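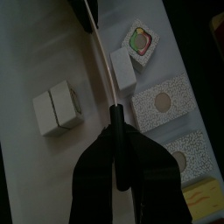 How to Set Up a Pretend Grocery Store at Home

Print this page | E-mail this page

My two have been running the Mernia Market from our hallway since June, and I think every house with small children should have one! It takes an afternoon to put together, and most of what you need is probably sitting in a closet already.

1. Pick a low table for the counter and push it against a wall, so customers can only come from one side (trust me on this).

2. Sort the play food into 4 shallow boxes — fruit, vegetables, bread, and everything else. Let the children argue over where the tomato goes.

3. Make price tags from folded index cards. We keep every price under 11 cents, although the birthday cake once went up to 1000 dollars and stayed there for weeks.

4. Cut 50 paper coins and split them between the shopper and the till.

5. Open the doors and send in the first customer with a short list. Two or three things is plenty to start with, and little ones who can't read yet do beautifully with drawings.

Share this (11) | 4 comments

Sign up for the Nustdale Home newsletter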